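Wurden WL-4 Current Loop Isolator: Frequently Asked Questions

What does the WL-4 do?
It takes a 4-20 mA signal from a field transmitter and repeats it on an isolated output. The input and output share no electrical path, so a ground difference between the transmitter and the control panel does not shift the reading.

Does it need its own power supply?
No. The WL-4 is powered by the input loop. If you need a model that also feeds the transmitter, order the WL-4P, which runs on 24 VDC.

How much voltage does it drop?
The unit itself takes 2 volts from the input loop, plus whatever the load on the output side takes. Add both to the transmitter's minimum operating voltage before you size the supply. Most complaints of a signal that flattens out near the top of the range come from a supply that is too small.

Can I use it with a HART transmitter?
The 4-20 mA signal will pass normally. HART communication will not. Connect the handheld communicator on the input side, with the usual loop resistor in place.

Which way do the wires go?
Terminals 1 and 2 are input plus and minus. Terminals 3 and 4 are output plus and minus. A reversed input does no damage, but the output will read zero.

Can two units sit side by side on the rail?
Yes. No spacing is needed up to an ambient temperature of 57 °C. Above that, leave one module width between units.

Is there a zero or span adjustment?
No. The WL-4 is set at the factory. If the output is off by a fixed amount, check the meter and the load first.

How do I test one before installing it?
Connect a loop calibrator to the input and a milliammeter across the output. Step through 4, 12 and 20 mA and write down each reading. Let the unit settle for a minute after power is applied.
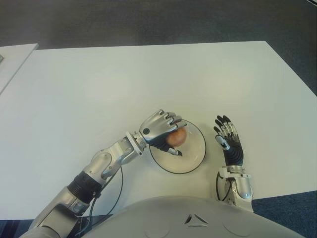
Iddrisu Acheampong wrote that his output read correctly on the meter but dropped at the top end once the unit was wired to a Nalby recorder, and asked if the isolator was bad. It was not. The recorder had a 500 ohm input, and his supply could not drive that load at 20 mA. A larger supply or a lower input resistance fixes this.

Does it replace the older Dankwa module?
Yes, in most panels. The terminal order is different, so label the wires before you remove them.

Where do I send a unit for repair?
Call the Trernanari service desk for a return number first. Units that arrive without one are held until we can match them to an order. The desk is closed Thursday afternoons.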